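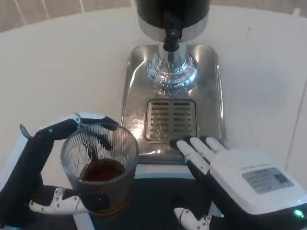

Drinks task at the dispenser: left hand on the ribbed glass, right hand open by the drip grate.

Clallitard Shared Bench Group
Minutes of the good practice meeting, 9 April 2022

Chair: Kiran Upadhyay
Notes: Wilmer Quispe
Also present: bench users from Lutex and Cronin. Apologies from Kusent, who sent comments by email.

1. Last minutes
Agreed, with one correction: the spare stop button is kept in the grey cupboard and not at the desk.

2. Rules for handling liquids
Kiran opened by saying how pleased she was with the draft, which has gone from a page of grumbles to something people want to use! The group went through it line by line.

Fill level. Draft said "not too full". Changed to a half-full limit for any open glass that a hand is going to lift. Lutex asked whether a lidded cup could go higher. Yes, but write it in the log.

Glass or plastic. Long and very lively discussion. Cronin would like plastic only. Wilmer argued for keeping real glass, as clear and ribbed surfaces are exactly what the vision people need to practise on. Agreed: plastic for the first 80 runs of any new grip, glass after that, and the grip force setting written down before the change.

Second hand. When one hand holds a drink, the other stays open and still unless the task needs it. Kusent's email asked for it to be parked right back from the machine. Not agreed, since plenty of tasks need both hands close to the spout. The wording will be "open, still and in view of the operator".

Drip grate and tray. Wipe at the end of each session and look in the slots as well as on top. Cronin offered to write the cleaning card, which was gratefully accepted.

3. Speed near the dispenser
Limit set at 300 mm per second when empty and 80 with liquid in the hand. Lutex thought the second figure slow, then tried it on paper with their own task times and were happy. To be looked at again in October.

4. Labels and lights
Every hand must have a readable label and a status light the operator can see from the stop button. Lutex would like one shared meaning for each light colour across all the benches. Everyone loved this idea. Wilmer to draw up a table, and until then each team pins its own list to the wall.

5. Logging
The log now stands at 400 entries, a super effort. Spills are still written up in several different ways, so the form will have a tick box and a line for where the liquid went. Near misses count too, please put them in.

6. Any other business
Kusent asked if tea could be swapped for coloured water. Left to each team. Hot drinks need 2 people at the bench, whatever the task.

Actions
Kiran: send round the draft with today's changes.
Wilmer: light colour table, new log form.
Cronin: cleaning card.
Lutex: check stop button reach from both sides of the table.

Next meeting to be set by email.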